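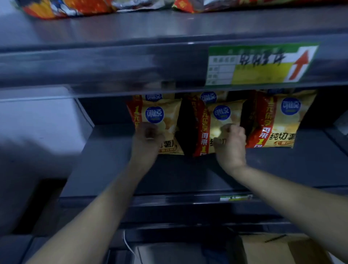

Middle shelf mid-tidy, chips going in. Ticket strip along the lip of the shelf above.

Review: Zemel grey metal shelving, bought for the snack aisle
12th September

Quick one, stocktake tonight. We got the Zemel bays in July to replace the old wire racks in our shop. Ordered through Rattanakul, $193 a bay, 6 bays, plus delivery, which I won't go into.

Good stuff first. Shelves are solid metal and flat right across, so chip packets stand up without falling through gaps like they did on the wire. Fronts stay in line if you bother to line them up. The yellow Kebike (可比克) ones are light as anything and used to tip over every time the door opened. Much better now, still wouldn't call it perfect. Two rows deep is fine. The back row ends up leaning or upside down if you're rushing, that's on us.

Wipes clean with a damp cloth. Salt, crumbs, whatever comes out of a burst packet. No scratches worth mentioning yet.

The lip. Nice chunky front edge, takes a clear plastic ticket strip well. We use the green bordered tickets with the red arrow pointing up, so customers know it's the shelf above and not the one below. Still get asked. Write the name in fat black marker or it can't be read from the other side of the aisle. The strip grips tight - bit too tight, I've bent a few tickets getting them out. A butter knife helps.

Not so good. The grey is dark. Under our lights the middle shelf goes gloomy, and the thick lip above doesn't help. Anything in a dull packet disappears. Bright stuff goes there now, dull stuff up top. Might add a light strip if the boss coughs up.

Also set the gap bigger than you think. I had ours too low first go and was scraping my knuckles on the shelf above every time I reached to the back. Moved it up one notch, fine. Moving it means emptying the whole shelf though, so do it before you fill it. Learnt that teh hard way.

Assembly was okay. Instructions are rubbish, the clips are not. Two people, rubber mallet, leave the arvo free. One bay had a bent clip and Rattanakul posted a new one, no argument.

Looked at the Skovodo as well, $177, but the shelf felt thin and flexed when I leaned on it. Drarutex wanted $1699 for a full run with lights built in. Looked lovely, no chance.

Four stars. Would of been five in white. Buying another bay for the drinks end once I've measured up.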